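The Red Block

Jun 30, 2023

Night before the Prilgate heats and the sim wouldn't settle.
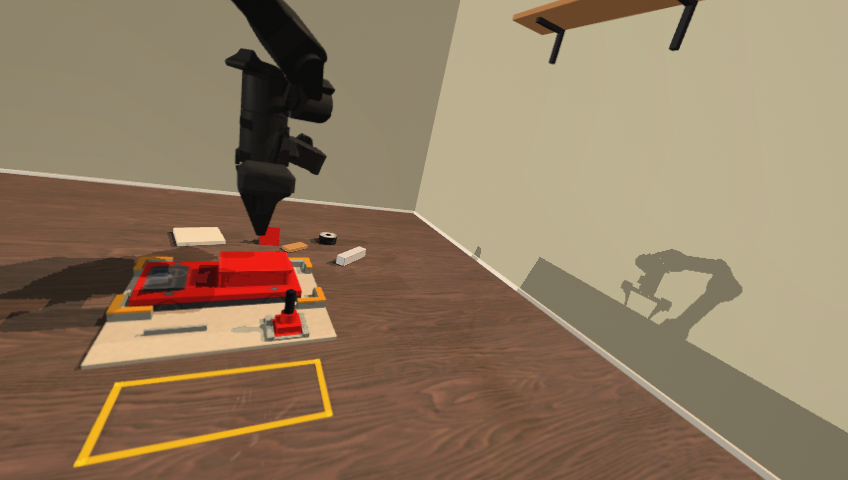

Fifteen seconds a run. Then reset, then again. She had the laptop on her knees on the floor of the club room, back against the radiator, and the other two had gone for chips an hour ago and were clearly eating them somewhere else.

Pick up the block, put it inside the yellow tape. That was the whole task. A child could do it. Zalano's arm – they'd named it Zalano, after the pizza place, first week of November, when everything was still funny – Zalano came down, closed, lifted, and dropped it. Every time. Or nearly, which was worse.

Run 200. Dropped.

She changed the grip force. Changed it back. Ate a biscuit off the keyboard.

The rules said 3000 runs allowed before the log went in, and the log had to go in by midnight, and whoever had written the rules had obviously never shared a laptop with 2 other people and a fan that sounded like a hairdryer. Tastport had finished theirs on Tuesday's – no, not going to think about Tastport. Tastport had matching jumpers.

Again. Down, close, lift.

It held.

She stopped chewing. The arm swung forward over the board, over the big red fixture with its orange corners, and she thought, too low, too low, and it was. Clipped a bracket. The block went spinning off and fell through the table, straight through, like the table was soup.

'Oh come on,' she said, to the radiator.

But it had held. So not the grip. The grip was fine, the grip had maybe always been fine, they'd spent 3 weeks on the wrong thing. It was the path. Somebody had put the lift height in and then nobody had touched it, and she had a nasty feeling about who somebody was.

She scrolled up. Her own initials, her own comment. CHANGE THIS LATER.

Right.

She changed it. Hands a bit shaky, typed it wrong, typed it again. The door banged downstairs and there was laughing on the stairs and the smell of vinegar got there before they did.

'Krishnan Hall's locking up in ten minutes,' one of them shouted. 'Did you fix it?'

'Shut up a sec.'

'Did you though?'

'Shut up, come here, look.'

They came and sat either side of her, cold coats, greasy paper, someone's elbow in her ribs. A chip was put in her hand. She pressed run.

Down. Close. Lift – and up, properly up this time, higher then it had ever gone, its shadow sliding along the wall behind. None of them breathed. Over the board. Over the brackets, all of them. The yellow tape coming up underneath.

'Slower,' she told it. 'Slower, slower.'

It opened.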